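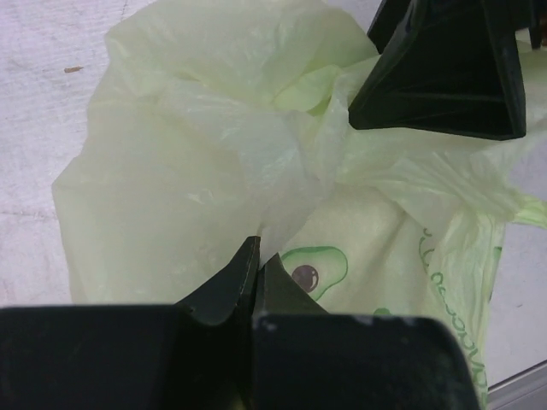 ## Equipment planning: second two-arm cell for soft packaging, Mirndale

The capital request for a second two-arm cell at Mirndale goes forward in June. What follows is the position as it stands, for the groups that will be asked to contribute budget or bench space. Comments on the specification should go to Ursina Hubmann before the request is locked; comments on floor layout go to Ynyr Harries.

### Scope

The cell is for handling thin plastic film: carry bags, produce bags and light liners, presented crumpled on a flat table. The tasks to be covered are picking a bag up from an arbitrary heap, finding the opening or a handle, spreading the bag and holding it open for a load. Rigid cartons are out of scope. They are adequately served by the existing single-arm station, and adding them here would push the payload class up and the price with it.

Two arms are a hard requirement. A single gripper can lift film but has no means of controlling where the rest of it goes, and the vacuum trial last winter was closed out after the cups repeatedly drew the film into the ports. Parallel jaws with narrow tips remain the preferred end effector.

### Arms

Two quotations are in hand, from Skistow and from Sinduswood. Both meet the reach requirement with the bases mounted on the long side of the table. The differences that matter for budgeting are these.

Skistow quotes the arms, controllers and mounting plates as one line. Cabling is included. The controllers sit under the table and need clear air on both sides, so the shelf we use for spare fingers on the first cell will not fit on the second. Firmware updates are free during the warranty period and charged by the year afterward.

Sinduswood quotes each arm separately, with the controller built into the base. The purchase price is lower. Mounting plates are extra and have to be drilled locally, and the warranty excludes wear in the wrist joint, the joint that gave us trouble on the first cell. Thư Phùng has asked for that exclusion to be removed in writing. Until there is an answer, the comparison sheet carries a wrist replacement against the Sinduswood option.

With that item and the plates included, the two quotations are within 5 per cent of each other. Price should not decide this one. The working recommendation is Skistow, on the grounds that the same spares would serve both cells. If the delivery date slips again, the recommendation will be revisited.

### Grippers and fingers

Fingers were under-budgeted on the first cell and the same mistake should not be made twice. They were entered as a one-time purchase with the grippers. In practice they are a consumable, and the second request moves them to the operating side.

Wear is concentrated at the tip. When the jaws close on film low to the table, the tips contact the tabletop, and the leading edge rounds off. A rounded tip still closes fully and still passes the routine jaw check, but it will ride over a thin fold where a fresh one gets under it. The operator sees a pick rate that drifts down over weeks with no fault logged. Abdelghani Ait Ali has written a short inspection procedure with a feeler gauge, and it will apply to both cells.

The request allows for 50 fingers in the first year, split between the standard tapered pattern and a version with a thin elastomer facing. The faced version holds slippery film better and marks it less. It also picks up dust and has to be wiped down, and the facing lifts at the corners if solvent is used. Use water and a lint-free cloth. Anyone who has been using the citrus cleaner on the existing set should stop.

Printed fingers were considered. The cost per part is very low and turnaround is same-day, but stiffness at the tip was inconsistent between batches and the layer lines snagged on the lightest film. They will be kept for fit checks and for trying out geometry before it goes to the machine shop.

### Cameras

One camera at each wrist and one fixed overhead. The overhead unit is carried over from the decommissioned sorting bench, so only the mount and lens are in the request.

Translucent film is the difficult case for the depth sensors we own. Returns are patchy across the folds and sometimes come from the table underneath. For this reason the wrist cameras are specified as colour only, with no depth, and the saving has been put toward lighting. Printed graphics and lettering on a bag are useful to the colour pipeline, as they give it something to track while the film deforms. Plain bags do not offer this and will remain harder. The test stock must therefore include both, and the acceptance test must report them separately. A single combined pick rate would hide the problem.

Filali has offered a polarized light panel on loan for evaluation. The loan agreement makes us liable for freight in both directions, which is in the budget under commissioning. If the panel is worth keeping it will be bought out of contingency.

### Table

The first cell has a pale, hard laminate top. It scuffs and the scuffs show in the wrist images, though they have not been shown to affect picking. The greater difficulty is stiffness. With no give in the surface, any error in tip height goes straight into the fingers and from there into the wrist.

The request specifies a replaceable top sheet over thin closed-cell foam, in matte grey, with metal edging on all sides so that the sheet can be changed without disturbing the arm calibration. Ynyr has confirmed that the edging can be set flush. A raised lip would be cheaper but catches on bags dragged toward the edge.

Housekeeping of the surface should be written into the operating budget as labour. Crumbs, fluff and offcuts accumulate quickly around film because of static. An ionizing bar was priced and left out; it can be added later to the overhead rail with no rework, and the rail has been specified with that in mind.

### Power, air and floor space

No compressed air is needed if the vacuum option stays closed. The existing drop at the north wall will be capped and left in place.

Both arm options run from ordinary single-phase supply. The electrician's advice is to put the two controllers on one dedicated circuit with the emergency stop chain ahead of it, and to run the computer and lighting from a separate one so that a stop does not take down the logging. This was not done on the first cell, and the missing logs after each stop have made fault finding slower than it should be. Rewiring the first cell to match is included in the request as a separate, optional line.

The table and guarding need a clear aisle of 90 cm on the operator side. That means moving the label printer and the tall cabinet. Nikau Tamihana has agreed to take the cabinet in the film store, where it will also hold the test stock.

### Test stock

Bags are cheap and have been treated as free. They are not, once they are bought in the variety needed and thrown out at the end of their useful life. Film that has been handled many times goes limp, the creases set, and results from it are not comparable with those from fresh stock.

The plan is to hold 11 bag types, covering clear, tinted and printed film with and without handles. Each type is bought by the carton from a single lot where the supplier can manage it. Bags are to be retired by use and not by appearance, with a tally on the bin. Retired bags go to the soft plastics collection at the loading dock, flattened and free of tape.

Bags brought from home have been helpful for informal work and are still welcome for it. They should be kept out of the acceptance stock, where we need to be able to reorder the same item.

### Commissioning and acceptance

Acceptance will be carried out on site at Mirndale with our own stock. Neither vendor is responsible for pick performance, and the purchase terms should not imply otherwise. Their obligation ends at repeatability, payload, and a stop chain that works as documented. Pick performance belongs to us, and the commissioning line includes the operator time needed to reach it.

Operator time is the largest uncertain figure in the request. The first cell took much longer to bring up than planned, chiefly in calibrating one arm against the other. A fixed calibration target has since been designed and will be bolted to the new table frame from the start. Some reduction is expected from this, but the budget does not assume one.

Training is listed separately. Anyone already signed off on the first cell will need only the supplementary session on the new stop chain. New operators take the full course, and Ursina has asked that groups nominate people who will be available for the whole commissioning period.

### Deferred items

The following were requested and are not in this round:

- Force sensing at the wrist. To be reconsidered after the foam top has been in service.
- A third, fixed clamp for holding one corner of a bag.
- An enclosed guard with interlocked doors. The existing light curtain design will be repeated.
- Automatic infeed from a hopper.

The clamp has the strongest case of the four and could be funded from contingency if the Filali panel is returned. Groups that would use it should send Thư a short description of the task and the film involved.

The comparison sheet and both quotations are in the planning folder, along with the floor drawing. The drawing still shows the cabinet in its old position.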